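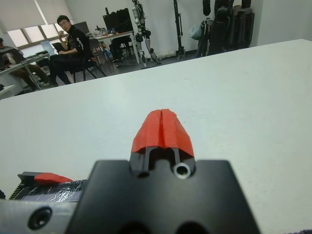 A reader wrote in after the last post to say that I'd been unfair to the second Sombatkul record, and that if I played it after dark with the lights off I'd hear what all the fuss was about. I've now done that, twice, and I'm ready to give some ground.

For anyone new, Sombatkul are a three-piece who put out two albums on the Veltar label and then stopped. The first was pressed in a run of 400 and I was lucky enough to get one at a record fair for the price of a sandwich. It's mostly organ and brushed drums, with a singer who sounds as if she's standing in the next room. The second, Brandia, had a run of 900 and a proper studio behind it, and I'd always filed it as the one where they lost their nerve.

What I'd missed is how much is going on underneath. Side one still drags for me. The opening track goes on for seven minutes and the bass doesn't do much until the fourth. But side two is better than I remembered. Hivier, the long instrumental, has a second organ part very low down on the left, and it changes key before the first one does. I'd only ever heard it on the kitchen speaker, which has no left.

I still think the vocals are too loud. On the debut you had to lean in to catch the words, and I liked that. On Brandia every line is right at the front, including a couple that could have done with another draft.

My copy is number 111, stamped in blue on the back, with a bit of ring wear and a skip near the end of the last song. If you want to try before hunting one down, play Hivier first and then the closing track, and leave side one for another day.

I'm hoping to write up the Veltar singles in June. I have four of the six, and the B-side of the third is the best thing any of them did.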